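更新于2020年10月13日。价格和交货时间都以这一页为准，以前那张单子我撤掉了，上面的层板尺寸也改过，手里还留着旧单子的朋友请别再按那个量地方。

# Sisorano 户外食物共享柜

先讲清楚这是个什么东西：一个放在室外的、带门的、不插电的柜子。谁家里有多出来的米面罐头，就放进去；谁这个礼拜手头紧，就打开门拿走。没有登记本，没有锁，没有人在旁边看着你拿了几罐豆子。

我在 Pulmont 做这种柜子做了好几年了，Sisorano 是目前这一代的名字（上一代没有名字，就叫“那个绿柜子”，打电话来订货的人全都这么叫，害得后来想换颜色都换不动）。来问的人有学校、有教堂、有小超市，也有几户邻居凑钱买一个放在巷口的。大家问的问题差不多，所以我干脆把能想到的都写在这儿了，有点长，你挑自己要看的部分看就行。

## 为什么要专门做一个柜子

我以前也觉得随便找个旧书柜刷层漆就行。第一个放在 Gunton 的，就是旧书柜改的，刷了三遍漆，样子挺好看的！结果第一个冬天过完，背板鼓了，门关不严，里面的面粉袋子底下全是潮气，能留下来的只有罐头。最让人心疼的是，那些面粉是别人花钱买来放进去的。

食物共享柜跟书柜的区别，全在这些地方：它要装重东西，一排罐头比一排小说沉多了；它一天要开关很多次，而且开门的人往往一只手还拎着袋子；它里面的东西怕潮、怕晒、怕老鼠。还有一条不太好写进参数表，就是来拿东西的人站在柜子前面的那一分钟，最好能舒服一点。门要是卡住了，得使劲拽，哐当一声整条街都回头看，那人下次可能就不来了。

所以这一代我把力气主要花在门和层板上，外表反倒没怎么折腾。

## 柜体

板材用的是18毫米厚的户外胶合板，四边全部封过，连背面贴墙的那一边也封。有人问我背面又看不见为什么要封，看看上面讲的那个旧书柜就知道了，水专门从看不见的地方进来。

外面两层底漆一层面漆，里面只上清漆。里面不上色是我自己的主意，上过色的内壁看着新的时候很漂亮，可是罐头一推一拉，几个礼拜就全是划痕，怎么擦都像脏的。清漆划了也看不太出来，拿布一抹就行。

顶板往前探出来一截，下雨的时候雨水顺着前沿滴下去，不会流到门缝里，站在柜前挑东西的人也能遮住一点点（只是一点点，别指望它当伞）。顶板有个往后的小坡度，落叶和雪会自己往后滑。你要是打算把柜子背靠一面墙，下单的时候跟我讲一声，我把坡度改成往侧面走，不然水全积在墙根，房东会不高兴的。

柜体两侧靠上和靠下各开了一排透气孔，里面钉着细密的不锈钢网。网眼很小，老鼠进不去，大部分虫子也进不去。至于最小的那种蚂蚁，我还没找到能挡住它们又能透气的网，所以食物请尽量放密封包装的，后面讲日常使用的时候再细说。

## 门

双开门，每扇门上有一块透明的窗。窗子的事情我来来回回改了好多次，因为两边的道理都讲得通：有窗的话，路过的人一眼就知道里面还剩什么，想送东西的人看到空了会主动补；没有窗的话，来拿的人觉得隐私好一点，而且食物晒不着。现在这一版的窗开在门的上半截，只能看见上面两层，下面的看不见。目前收到的反馈都还不错，就先这么定了。

窗的材料是聚碳酸酯，不是玻璃的，小孩子拿球砸到也不会碎一地。时间长了会有点发黄，我单卖替换的窗板，四颗螺丝拧下来换上就好，自己在家就能弄。

铰链是从 Özkan 订的，一家做船用五金的小厂，价钱比普通铰链贵不少，我犹豫过，后来还是用了。用普通铰链的那批柜子，门过了第二年基本都往下坠，底边刮着柜体，声音难听得要命。换了 Özkan 的以后我还没有收到过一个说门坠的电话。铰链自带一点阻尼，门松手以后会慢慢自己合上，不会砰地拍过去，也不会夹到小朋友的手指。

门把手是竖着的长条，从上到下几乎和门一样长，所以坐轮椅的人、个子小的孩子都够得到。把手后面留的空隙很宽，冬天戴着厚手套也能伸进去。

门上没有锁，也没有预留锁眼。常有人问能不能加锁，我的态度一直是不加。加了锁，钥匙就得归某个人管，那个人就得安排时间，然后来拿东西的人就得去对他的时间，一圈绕下来，柜子多半就空着了。你要是真有特殊的理由，自己装个搭扣也不难，只是别从我这里出厂的时候装。

## 层板

四层，每层能承重50公斤。是均匀放满的情况下，要是把一整箱油全堆在正中间那一小块上，板子会弯的，弯了也不至于断，但看着让人心里发毛。

层板高低可以调，侧板上有一排孔，插上金属托就行。我给的出厂位置是最下面一层留得最高，放得下大袋的米和成箱的牛奶；最上面一层最矮，适合放调料、茶包、婴儿辅食泥之类的小东西。用一阵子你就知道自己那片地方的人爱放什么了，到时候再调。有的地方面条特别多，有的地方不知道为什么总是鹰嘴豆罐头堆成山！

每层板前沿有一道矮矮的挡边，罐头不会滚下来。挡边是圆角，擦的时候抹布一推到头，没有死角藏碎屑。上一代的挡边是直角，我自己清过一次就发誓要改掉。

层板表面贴了一层白色的防火板，能用湿布擦，也能喷稀释的消毒水。白色有个好处，撒了糖、漏了油一眼就看得出来，不会等到招了虫才发现。

## 底座

底座是镀锌钢的，把整个柜体抬离地面，下面空着，可以拿扫帚伸进去扫。四只脚都能单独调高低，路面不平也能放稳。脚上有孔，可以用膨胀螺栓固定在水泥地上；要是草地或者泥地，得先铺几块石板，直接放在泥里的话，一下雨脚就往下陷，柜子一歪门就合不拢了。

固定这一步请不要省。装满的柜子很沉，推不太动，可是空的时候并不沉，风大的地方真的会倒。没有固定的柜子我不负责保修，这一条我写得很死，别的都好商量。

## 价格

两种配法：

- 只要柜体、门和层板，不要底座：3,000
- 带镀锌底座和固定螺栓：3,650

两种都含面漆，颜色从色卡上挑。价格不含运费，Gunton 和周边我自己开车送，不收钱；远的地方走货运，按实际的运费算，我把货运公司的单子原样转给你，不在中间加价。

只要柜体的那种，适合你已经有现成的台子、矮墙或者旧的邮箱基座。想自己用砖砌个底也完全可以，跟我要一张底部的图纸，上面有孔位。就是别直接放地上，我讲过很多遍了，还是有人直接放地上。

替换件单独买的话，窗板、金属托、透气网都有现货，铰链要等 Özkan 发货，慢一点。发邮件来问就行，小东西不值得专门列个价目表。

## 交货

现在下单的，十一月里能做出来。漆要一层一层等干，天气冷的时候干得更慢，催我也没有用，真的，我站在旁边看着它也不会干得快一点。做好了我会先发消息给你，你确定好地方、准备好地面，我再安排送，免得柜子运到了没地方放，只好横在人家过道里。

收到以后请当天检查一下门的开合。运输路上有时候会颠，铰链上有两颗调节螺丝，随货有一把小扳手，往左一点往右一点调到两扇门缝对齐为止。说明书上画了图，我的画功很一般，不过方向都标对了。

## 放在哪儿

选地方这件事，我觉得比选颜色重要得多，可是大家来问颜色的远比问地方的多。

最好有遮阴。柜子朝南暴晒的话，夏天里面会很热，巧克力和油都受不了，罐头长期烤着也不好。如果实在只有朝南的位置，就选浅色的漆，再找棵树或者雨棚挡一挡。

要有灯，或者离路灯近。很多人是下班以后天黑了才来的，黑灯瞎火地翻罐头看不清日期，心里也不踏实。不过灯也别正对着柜子照，像舞台一样，谁愿意站上去呢。斜斜地能照到一点就刚好。

离公交站近很有用。来拿东西的人常常没有车，一袋米加几瓶油，走远了提不动。放东西的人反正大多开车来，多绕一段没什么。

别紧挨着垃圾桶。我知道很多地方唯一的空地就在垃圾桶旁边，可是那样老鼠多，味道也不好，拿东西的人心里是什么滋味，想一想就明白了。哪怕挪开几步都好。

还有，放之前先把地主的同意拿到，最好是写下来的。人行道是归镇上管的，店门口的空地有时归店主有时归房东，教堂和学校一般比较好说话。先问再放，省得刚固定好螺栓又要拆。

## 放什么，不放什么

随柜子我会送一张防水的贴纸，贴在门内侧，上面写着哪些能放哪些别放。文字可以换成你那边常用的语言，下单时告诉我要哪几种就行。默认的内容是这样的：

- 可以放：罐头、米、面、干豆、面条、没开封的油、糖和盐、茶、咖啡、麦片、婴儿奶粉（没开封、没过期）、卫生巾、纸尿裤、肥皂、牙膏
- 请别放：家里做的熟食、拆开过的东西、生肉和鱼、要冷藏的奶制品、酒、药品

新鲜蔬菜水果我写得比较灵活，土豆洋葱胡萝卜苹果这些经得住放的没问题，草莓和生菜就算了，半天就蔫了，还弄得一板子水。

日用品很多人想不到，可是特别抢手。吃的东西在别处还能领到一些，卫生巾和牙膏能领到的地方就少了。我自己每次路过都塞几块肥皂，下次去看总是没了。

再多嘴一句开罐器。很多捐来的罐头没有拉环，拿回家打不开，等于白拿。所以我在门内侧装了一个挂钩，可以用链子拴一个开罐器，也可以挂几个便宜的让人带走。我这边的做法是让人带走，链子拴着的那种用不了几天就被油糊住了。

## 日常打理

这个柜子不用怎么伺候，但也不是放下就能忘掉。

每隔几天打开看一眼，过期太久的、包装破了的拿走，洒出来的擦掉。擦的时候用温水加一点洗洁精就够，别用钢丝球，会把防火板刮毛。透气网上容易积灰，拿旧牙刷刷一刷。

换季的时候看看铰链，滴一滴食品机械用的润滑油，再拿手推一推柜子，看固定螺栓松了没有。面漆要是磕掉一块，早点补，我会随货给一小罐同色的漆，盖子盖紧放在阴凉的地方，能存很久。

冬天特别冷的时候，玻璃瓶装的东西和含水多的罐头会冻裂。我一般在天气预报说要大冻之前，把玻璃瓶先收进屋里，等暖和了再放回去。干货没关系，冻不坏。

要是发现老鼠，先别急着放药，柜子里有食物，药放进去太危险了。十有八九是透气网破了，或者门没合严，找到地方补上，把里面所有袋装的东西检查一遍，咬过的全扔，用消毒水擦干净，再重新放。

## 有些话不知道放哪一节

经常有人担心：不登记，不锁，会不会有人一下子全拿走？会的，偶尔会。我在 Gunton 那个柜子旁边住了这么久，见过早上刚塞满、中午就空了的情况。刚开始我也生气，后来慢慢不气了，家里人口多的、帮楼上腿脚不方便的老人一起拿的、一个月只能来一趟的，从外面看都是“全拿走”。我没法从一个背影判断是哪一种，也不太想判断。

我试过的比较管用的办法，是别一次全塞满。家里留一箱，早晚各补一点，这样什么时候来的人都能碰上点东西。几户邻居要是能把时间错开来补，那就更好了。

还有人问要不要装摄像头，理由是防破坏。我卖出去的柜子里被故意弄坏的很少，窗板被砸过，漆被喷过，都是换一换补一补的事。装了摄像头，有些人就再也不会走近了，这笔账你自己算一下。

柜门上写什么字，我也有点想法。不要写“穷人”“救助”“困难家庭”，这些词一上去，好多人宁可饿着。写“需要就拿，有余就放”，或者干脆只写“食物柜”，就行。字是手工描的，第一行不另收钱，写一整篇文章的话就要收了（真的有人让我写过一首诗，挺长的，描了两天）。

## 颜色

色卡上有深绿、墨蓝、砖红、米白、浅灰和芥末黄。卖得最多的还是深绿，我怀疑是“那个绿柜子”的缘故。浅灰和米白夏天凉快一些，可是脏得快，放在马路边的话要常擦。芥末黄我本来没抱什么希望，结果学校特别喜欢，远远就看得见，孩子们好找。

想要色卡以外的颜色，把漆的编号发来，我去问能不能调。能调的话要多等一段时间，也会多收一点漆钱，先问价再决定吧。

你要是打算让孩子们自己来画，就订只上底漆的，跟我说一声“留白”，画完以后再罩两层户外清漆，不然一场雨过后颜色就花了。清漆随货给，够刷两遍的量。
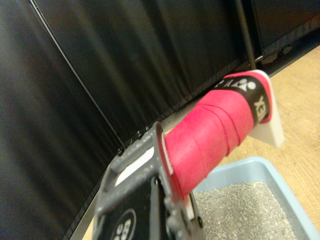

柜子能不能接一台小冰箱，做成冷藏和常温两用的？

目前做不了，Sisorano 的柜体没有保温层，也没有走电线的孔，塞一台冰箱进去散热会出问题。想放冷藏食品的话，得在旁边另外搭一个有顶有电的小棚子，冰箱单独放，还要有人天天看温度。

## 再答几个常被问到的

**一个人装得起来吗？**

装底座和调脚一个人可以，把柜体抬上去要两个人。层板先别装，空柜子轻很多，固定好以后再把层板一块块放进去。工具需要一把冲击钻和一把扳手，钻头的规格写在说明书第一页。

**能用多少年？**

我手里时间最长的一个还在用，门换过窗板，漆补过，柜体没有动过大的地方。这一代换了铰链和板材，应该更耐用，可它还年轻，我不想替它吹牛。板材和铰链我保三年，窗板和漆不保，这两样本来就是会老的。

**雨特别多的地方行不行？**

可以放，前提是底座抬起来、背后留出一掌宽让它通风。别用防水布把柜子裹起来，裹着反而闷，里面会返潮。我在角落里放一小袋干燥剂，写清楚“不能吃”，过一阵换一次。

**能不能做小一号的，放在门廊里？**

小号我做过几个，装得太少，一袋米进去就满了，放的人和拿的人都觉得没意思，所以没有继续做。门廊放不下的话，可以看看侧墙，只要柜体的那种装在矮墙上占的地方小很多。

**过了期的罐头到底能不能留？**

包装上写“最佳食用期”的，过一点点一般没事，罐子没鼓、没锈、没瘪到接缝就可以留着。婴儿奶粉不一样，到日子就拿走，一天也不要多留。你那边要是有食品安全的规定，按规定来，别听我的。

**可以退吗？**

没上漆之前都能退，上了漆就退不了了，颜色是按你的选择调的。运到以后发现有损坏，拍照发给我，我补零件或者上门修，远的地方我把零件寄过去，再打电话一步一步跟你讲怎么换。

**买了以后，东西从哪儿来？**

头一批最好自己备好，空柜子立在那里没人知道是干什么的。我送柜子的时候会带一箱罐头过去，算是开张，剩下的就看你们了。附近的面包店、小超市可以去问一问，快到期的干货他们常常愿意给。也可以在楼道里贴张纸条，写明现在缺什么，“缺油和肥皂”比“欢迎捐赠”管用多了，大家看到具体的东西就知道该买什么。

## 怎么订

写邮件或者打电话到 Pulmont 的工坊都行。请一起告诉我这几样：要不要底座，什么颜色，靠不靠墙，地面是水泥还是泥地，贴纸要哪几种语言，门上写什么字。最好再附一张打算放柜子的地方的照片，我能看出不少问题来，比如水往哪边流、门打开会不会挡着人走路。

定金付三分之一，剩下的等柜子到了、门开关过了、你满意了再付。几户人家凑钱买的，可以分开转账，备注里写同一个地址，我自己来合。

工坊里摆着一个样品，想看的话提前说一声再过来，有时候我出去送货，门是关着的。样品里也放着吃的，路过的人照样可以拿。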